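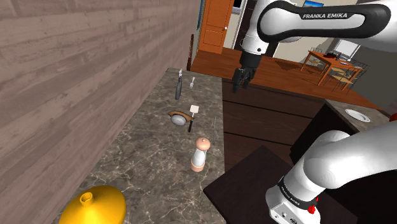 Four Nights in Ononville With Nothing But a Daypack

Monday, December 1, 2025

Gate change, then another one. By the time we board I've walked the length of the terminal twice and I'm the only person in the line not dragging something. Good start.

The plan was simple. Four nights, one daypack, 13 pounds on the bathroom scale with the laptop in. I've done weekends this way for years but never a work trip, and never in cold weather, where the clothes get bulky and the shoes get heavy. Benjie Lacson talked me into it. He did all of last January out of a bag smaller than mine and won't shut up about it.

What went in. Two merino shirts, one worn. One pair of dark pants that pass for office pants if no one looks at the knees. Three pairs of socks, three underwear. A thin down jacket that stuffs into its own pocket. Laptop, one charger with two ports, cables in a sandwich bag. Toothbrush. No second shoes, and I'll get to that.

The bag is a Furkance, 22 liters, gray, two seasons old. Zippers still fine. The hip belt is a joke so I cut it off in the spring and haven't missed it. Laptop sleeve hangs off the bottom by an inch, which matters when you drop the thing on a train platform. I have, twice.

Day one, the airport bus into Ononville. 62 minutes, standing. Bag on my front like a baby. The guy next to me had a hard-shell roller that got away from him at every turn and I held it with my foot most of the way downtown. He never noticed.

Hotel room not ready till four. Usually that means begging the desk to hold luggage. I just went to lunch.

Day two it rained sideways and the shoes were soaked by nine in the morning. Sat through a whole afternoon of meetings in wet socks. Stuffed the shoes with the free newspaper that night, changed the paper at midnight, and they were still damp at breakfast. So — second shoes. Or waterproof ones. Benjie says sandals, in December, with socks. No.

Sink laundry worked better than I expected. Roll the shirt in a towel, stand on the towel, hang it by the vent. Dry by morning both times. The socks took longer and I wore one pair slightly clammy to Hinuvholm on the day three train, which is 200 miles each way and has heat under exactly half of the seats. Pick the window side.

I also borrowed a Hattori packing cube for the ride back, the kind with a second zipper that squeezes everything flat. It does squeeze. It also turns your shirts into a brick that wont slide past the laptop. Gave it back.

Flight 891 home, last boarding group, bins full, six people gate-checking their rollers and arguing about it. Mine went under the seat and I slept — badly, but I slept.

Changes for next time: wool socks one weight up, a real rain shell over the down, and a longer charging cable, the outlet was behind the bed agian. Shoes still undecided.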